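Stela asked at supper whether a machine could wipe down our table yet, and I went on far too long, as I do. Folding towels, maybe - slowly, with someone standing by. But a tabletop with a few dark specks on that pale grain? I'd still get up and fetch the cloth myself, and be glad of the walk.

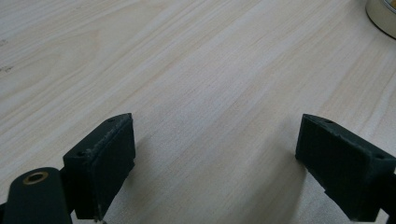

Posted by Joaquim Frade | 04/06/2026

It'd have to see those specks at the left, for one thing, and leave the round tin or cup standing where it is. Stela gives it 3 years - I said 4.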